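Catégorie : Vie de l'association / Comptes rendus

Association Entraide d'Ovville
Compte rendu de la réunion du bureau, novembre

Présentes et présents : Viorica Pîrvu (présidence), Kirsty Chisholm, Traian Filip, Ngozi Abubakar
Excusée : Catinca Bălan
Secrétaire de séance : Traian Filip
Ouverture de la réunion à 18 h 40.

1. Approbation du compte rendu précédent

Le compte rendu est approuvé avec une correction demandée par Kirsty : le loyer du local Nedelcu est payé par trimestre et non par mois.

2. Faux courriels envoyés au nom de l'association

Viorica rappelle les faits. Plusieurs donateurs ont reçu un message avec notre logo, qui demande un versement urgent sur un nouveau compte. Le message est signé de son nom, mais l'adresse de l'expéditeur n'est pas la nôtre. À ce jour, 47 personnes nous ont signalé l'avoir reçu. Deux donateurs ont fait un virement, l'un de 50 euros et l'autre de 500 euros. Tous les deux ont prévenu leur banque et attendent la réponse.

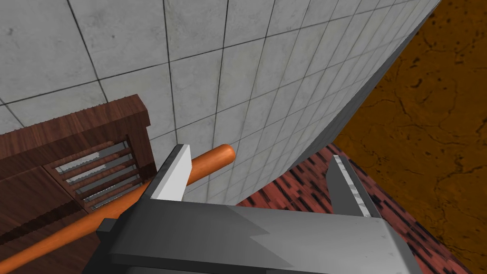
Ngozi a déposé plainte à la gendarmerie et le récépissé est classé dans le dossier partagé. Elle pense que les adresses ont été copiées à partir de l'ancienne lettre d'information, où les destinataires étaient visibles. Kirsty n'est pas convaincue, car certaines personnes ne recevaient pas cette lettre. La question reste ouverte et sera posée à Gevus, qui héberge notre messagerie.

Traian demande si l'association doit rembourser les deux donateurs. Après discussion, le bureau préfère attendre la réponse des banques avant de décider.

Décisions :
– un avertissement est envoyé à tous les donateurs, par courriel et par la poste pour ceux qui n'ont pas internet (Ngozi) ;
– le mot de passe de la messagerie est changé et la double vérification est activée (Traian) ;
– l'association ne communiquera plus jamais de coordonnées bancaires par courriel. Elles figurent seulement sur le bulletin papier et sur le site.

3. Paiement des fournisseurs

Kirsty présente une facture au nom de Kustard, d'un montant de 40 euros, pour un service d'annuaire que personne du bureau n'a commandé. La facture n'est pas payée. Kirsty écrira à l'expéditeur pour demander une copie du bon de commande.

Il est décidé que tout changement de compte bancaire d'un fournisseur sera vérifié par téléphone, avec le numéro que nous avons déjà – pas celui indiqué sur le courrier. Adopté à l'unanimité.
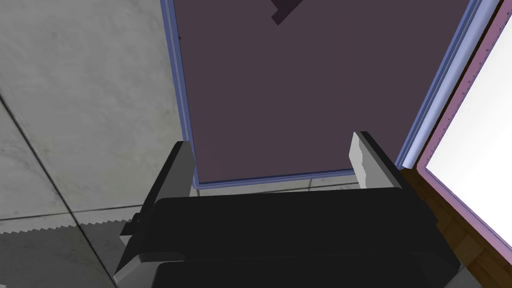
4. Questions diverses

Catinca a fait savoir par écrit qu'elle souhaite organiser une séance d'information sur les arnaques pour les personnes âgées. Le bureau est favorable. Viorica demandera à la mairie si la petite salle est libre.

La clé de l'armoire du local est toujours chez Ngozi, qui la rapportera.

Fin de la réunion à 20 h 15.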